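Nesting (drinkware)

Nesting is the practice of storing cups by placing one inside another, so that a column of them takes up little more floor than a single cup. It is the usual arrangement for disposable and plain reusable drinkware in offices, church halls, cafeterias and any kitchen with more visitors than cupboards. A group of nested cups is called a stack, a sleeve (when still in its wrapper) or, in catering, a stick. The opposite arrangement, in which cups stand on one another rim to base, is properly called towering and is mostly practiced by children and by adults waiting for a meeting to start.

Principle

A cup will nest only if it is tapered, that is, wider at the rim than at the base. The amount by which each added cup raises the stack is known as the pitch. A straight-sided mug has a pitch equal to its own height, which is a polite way of saying that it doesn't nest. A thin tapered cup may have a pitch of 8 millimeters or less, so that 40 of them stand little higher than a bottle of dish soap on a box.

Most cups made for nesting have a small step or ledge molded into the wall near the base. The ledge catches the cup below and keeps the two walls slightly apart. Cups without one rely on the taper alone, and will slide together until they are, for practical purposes, one very thick cup.

Sticking

The chief complaint against nested cups is that they don't always come apart. There are two common causes. In the first, the walls wedge against each other under the weight of the stack or the enthusiasm of the person who built it. In the second, the rim makes a seal and the trapped air resists the pull, an effect made much worse by a little leftover rinse water.

The recommended remedy is a slight twist while pulling, with the lower cup held near its base. Tapping the stack on the edge of a table also works on plastic. It works on glass once. For glass tumblers the older household advice is to put cold water in the inner one and stand the outer one in warm water, and then to wait, a step the older household advice tends to mention in very small type.

Squeezing is widely tried. A soft cup squeezed at the rim goes oval and grips its neighbor harder than before, and a paper one may crease along the seam, after which it leaks slowly down the wrist of whoever is given it.

Stacking by hand

Adding a cup to a stack is easier than removing one but has its own small body of technique. The cup is held by the upper wall, lined up over the opening and lowered until the base is inside the rim of the cup below. It is then let go. Gravity finishes the job in nearly all cases, and the firm push that most people add is the origin of nearly all sticking.

Tilt is tolerated. A cup that goes in at an angle will generally right itself as it drops, provided the stack below it is heavy enough to stay where it is. Short stacks are the difficult ones, and a single cup on a smooth table will skate away from its partner with surprising determination. Many people steady it with the other hand. Others pick up both cups and do the whole thing in the air, which is quicker and looks as if it ought to be harder.

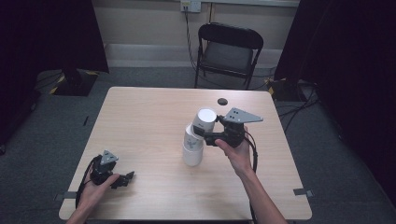 Lifting a cup off again is done from the top, by the rim or just under it. Health departments would prefer that fingers stay off the part people drink from, and wall-mounted dispensers were developed largely to settle this argument. The Clutska tube, found in many break rooms, releases cups one at a time from the bottom and occasionally two at a time from the bottom, the second being put back in the top by the conscientious and on the counter by everyone else.

Storage

Stacks are kept either way up. Rims down keeps out dust; rims up makes it easier to take one without knocking over the rest. Caterers' suppliers such as Zivlow ship theirs on their sides in cartons of 200, which avoids taking a position.

Reusable cups should be fully dry before nesting. A damp stack put away in October will be found in the spring with a smell that is hard to assign to any particular cup — it belongs to all of them — and the whole lot has to be washed again.

Height is limited by the shelf and by the builder's nerve. A free-standing stack leans as it grows, small errors in each cup adding up, and the lean is usually noticed by someone other than the person responsible.

Mixed stacks

Cups from different makers rarely share a taper. A Rosser cup will sit in an Isach cup with most of its wall showing, while the reverse pairing drops straight to the bottom and stays there. Offices that have changed suppliers often keep a mixed stack for years, with one cup in the middle that cannot be removed and is drunk from only in combination with its neighbor.

See also: Cup dispenser; Draft angle; Lids, missing; Saucer; Stacking chair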